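Sterberg Clear Storage Bin – Long, With Handles

Ernetti Home & Pantry / Kitchen storage / Clear bins 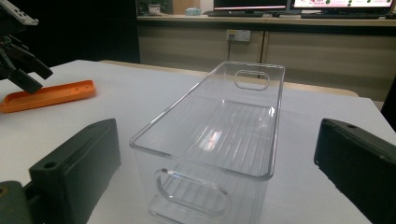

The Sterberg long bin, with a handle cutout at each end.

I started selling these because I got sick of my own pantry. I had deep shelves, the kind that look so generous when you move in, and everything I owned had slowly migrated to the back of them. I found four opened bags of icing sugar in there one Monday night. Four! I don't even bake that much.

So I went looking for bins, tried a whole heap of them at home, and the Sterberg is the one I kept going back to. It's been in the shop ever since and it's easily the one I get the most emails about, so this page has grown a bit. Skip to the bottom if you just want delivery and returns.

What it is

It's a long, clear plastic bin with rounded corners and an oval handle cutout in each end wall. No lid, no wheels, no clips. You put it on a shelf with the short end facing you, fill it with stuff, and pull the whole lot out like a drawer when you want something from the back.

The floor has raised ribs running the length of it. I didn't think much of that at first, but I've come to like them. Packets slide along when you're reaching for them, and if something leaks (soy sauce, always soy sauce) it sits down between the ribs instead of gluing itself to every single thing in the bin.

Being clear is the other half of it. I had wicker baskets before these and they were lovely, and I had absolutely no idea what was in any of them.

What people use it for

Pantry is the obvious one. Mine at the moment are: baking, pasta and rice, tins, snacks, and a fifth bin that my family calls "the other bin", which has birthday candles and taco shells in it. I'd love to tell you that I have a better system than that.

The fridge is where I think it really earns its keep, though. Long bins suit a fridge shelf because a fridge is basically a cave. I keep one for cheese and deli bits and one for jars. The jar bin changed my life a little bit. We had so many half-used jars of curry paste, and now when I want one I pull the bin out and have a look from above, and I can see straight away that we've already got two open.

Under the bathroom sink is good too, if your pipes allow it. Measure first! I've had a few of these come back to me because of an S-bend. Check how far the pipe hangs down and how far back it sits, then think about whether the bin can go to one side of it. In my own bathroom I've got one on the left with cleaning sprays and nothing at all on the right, and it's still miles better than it was.

Other spots customers have written in about: craft paint, seed packets, dog stuff by the back door, charging cables (please label them, you'll thank yourself), school lunch bits, wool, and spare light globes. One customer has them all down one wall of a caravan and says they stay put nicely as long as there's a rail across the front of the shelf. I haven't tried that myself, I get carsick.

How many do I need?

Fewer than you think. This is me talking people out of buying things on my own website, but I've seen it too many times. You get excited, you order 15, you do the whole pantry in an afternoon, and then half of them are holding one packet of lentils each.

Start with two or three. Do the worst shelf. Live with it for a fortnight and see what annoys you, then come back for more. They don't go out of fashion and I'm not about to run out.

If you do know exactly what you want, there's a pack of 10 listed separately that works out cheaper per bin, and I'm happy to mix in a few of the Neves short bins if you ask me in the order notes. The Neves is the same sort of thing in a stubbier shape, good for overhead cupboards where pulling out a long one above your head would be asking for trouble.

Measuring your shelf

Measure the depth from the back wall to the inside of the closed door, not to the front edge of the shelf. Plenty of cupboard doors have a hinge or a rail that pokes in further than you'd expect. Then measure the width in two places, front and back, because old houses are not square. Mine certainly isn't.

For fridges, measure with the door closed as best you can, or at least check how far the door shelves stick in when it shuts. A bin that fits beautifully with the door open is no use to anyone. Leave a bit of a gap at the back as well so the cold air can move around and your lettuce doesn't freeze to the wall.

If you send me your measurements I'll tell you whether it'll fit. A photo of the shelf helps. I promise I'm not judging the shelf.

Cleaning and care

I wash mine by hand in warm water with ordinary dish soap and a soft cloth. Run an old toothbrush along between the ribs if you've had a spill, it takes no time. Dry it with a tea towel if you want it to stay really clear, as hard water will leave spots.

Please don't use scouring pads or the green side of a sponge. They leave fine scratches and with clear plastic you see every one of them. Same goes for cream cleanser. If there's a sticker residue that won't budge, a dab of cooking oil left on for 10 minutes and then washed off will usually do the job.

I don't recommend the dishwasher. I know some people do it on the top rack on a gentle cycle and get away with it. I put one through on a hot wash to see what would happen and it came out with a definite lean, so now it lives in the laundry holding pegs.

Let a bin come back to room temperature before you wash it if it's been in the freezer. Cold plastic and hot water don't get along.

Labels

Stick them on the end wall, above or beside the handle, so you can read them with the bin on the shelf. I use a white paint pen on a plain clear sticker. Don't write straight on the bin unless you're very sure about what's going in it. My "baking" bin said "breakfast" for a while and there's still a ghost of it there if the light's right.

We also stock the Furkero label sheets, which peel off cleanly and have some blank ones for the weird categories. They're fine in the fridge. I wouldn't put them in the freezer.

The bad bits

It's clear, so it shows everything. Fingerprints, flour, the mess. If you like a shelf to look calm from across the room, you might be happier with a solid colour, and there are some nice ones over in the opaque section.

There's no lid, so it isn't the one for moths or mice or anything you need sealed. Keep the flour in a proper canister and then put the canister in the bin if you like.

And a long bin full of tins is heavy. Don't put that one up high. Use both hands and take it by both ends once it's clear of the shelf – the front handle is for pulling, and I wouldn't carry a full load by it. I've dropped a tin of chickpeas on my foot so you don't have to.

What customers have said

"Finally found the paprika. All three of them." 

"Bought two for the fridge and went back for four more. My only gripe is that my teenagers can now see where the good cheese is."

"Good sturdy bin, a bit longer than I pictured so do measure. Ended up using it in the linen cupboard for face washers and it's perfect there."

"Arrived well packed, paper not plastic, which I appreciated. One had a small scuff and a replacement was sent without any fuss."

I had a look in the system while I was updating this page and we've sent out 3,459 of these now, which is a bit mad considering the first lot lived in my hallway.

Delivery and returns

Orders placed before noon usually go out the same day, Monday to Friday. Bins are nested together with paper between them, so a bigger order comes in a surprisingly small box. Give them a wipe before you use them, they pick up a bit of dust from the paper.

If it doesn't fit or you've changed your mind, send it back unused and I'll refund the bin. Return postage is yours unless I've stuffed something up, in which case it's mine. If one turns up cracked, email me a photo and keep the box until you hear from me.

We close for a couple of weeks in August for a stocktake and a lie down. You can still order then, it'll just go out when we're back.

Goes well with

Neves short clear bin
Furkero peel-off labels, mixed sheet
Sterberg long bin, pack of 10
Ernetti paper shelf liner, plain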